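Em defesa da dobradura torta

Faz uns meses que voltei a dobrar papel, e a culpa é de um bloco de folhas coloridas da Clamby que comprei achando que era outra coisa. Eu queria papel de carta, imagina. Abri o pacote em casa, vi aqueles quadradinhos todos e pensei: bom, alguma coisa eu faço com isso. Na mesma noite saiu um avião. Ruim, por sinal – bicudo demais, com uma asa visivelmente maior do que a outra – mas voou da mesa até a porta do banheiro e eu fiquei feliz como não ficava desde as férias.

Daí em diante virei uma pessoa de opiniões sobre avião de papel, o que é um pouco ridículo, eu sei. A primeira delas: papel caro não ajuda em nada. Já me venderam folha de 500 reais o pacote (na Rebane, aquela loja do centro com cheiro de incenso) e o vinco ficava tão feio quanto no verso de conta de luz. O que muda o avião é a paciência no primeiro vinco, aquele do meio. Se ele sai meio milímetro fora, todos os outros herdam o erro, e lá pela quinta dobra a gente já está forçando o bico com a unha e xingando baixinho.

A segunda opinião é que cor importa, sim, e muito! Avião branco some no sofá, some no lençol, some na vida. Azul-turquesa dá para achar até atrás da geladeira, e ainda fica bonito em cima de um piso claro.
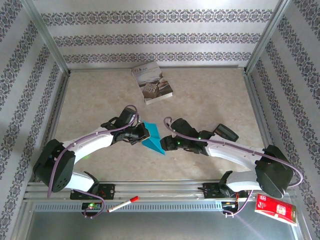
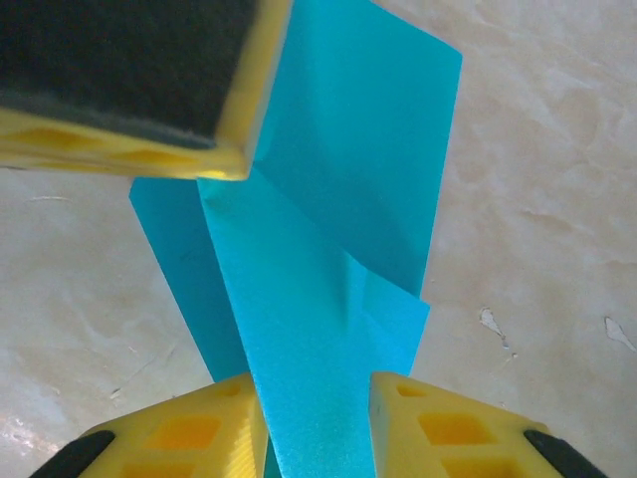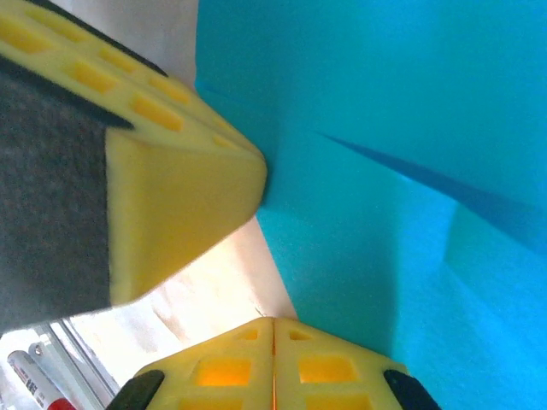
Azul-turquesa, dobrado em cima de um fundo bege.

A terceira opinião é a que mais me rende discussão em almoço de família: acho uma pena essa mania de ensinar dobradura como se fosse prova. Comprei um manual da Prenport que promete 100 modelos, e cada página tem tanta seta e tanto pontilhado que parece planta de encanamento. Tem lá uma observação dizendo que, se a folha amassar, o melhor é recomeçar com outra. Ora, recomeçar por quê? A folha amassada tem memória, a gente abre, alisa com a palma da mão e dobra por cima. Meu melhor avião até hoje saiu de uma folha que já tinha sido barco, chapéu e marcador de livro.

Também desconfio de quem mede distância. Há um grupo de mensagens com umas 70 pessoas onde se discute gramatura, ângulo de asa, lugar certo para o clipe, e eu leio tudo com carinho e não aplico nada. Quero que o avião faça uma curva boba e bata na cortina. Quero errar a janela. Se um dia ele sair voando para o quintal da vizinha, melhor ainda, que aí eu tenho assunto para tocar a campainha.

E tem o lado da mesa, do qual quase não se fala. Dobrar papel pede um pedaço de superfície lisa e só. No meu caso é a ponta da mesa da cozinha, entre o saleiro e as contas, e toda noite eu empurro um pouco as contas para lá. Tentei a escrivaninha, mas ela tem uma emenda bem no meio e o vinco sai marcado. Tentei o chão também, que é ótimo para o papel e péssimo para os joelhos.

Agora ando namorando um bloco da Birnolitz, maior, de folhas mais encorpadas, dizem que é difícil de vincar. Vou comprar em novembro, se sobrar dinheiro, e o primeiro avião já está prometido para a cortina da sala.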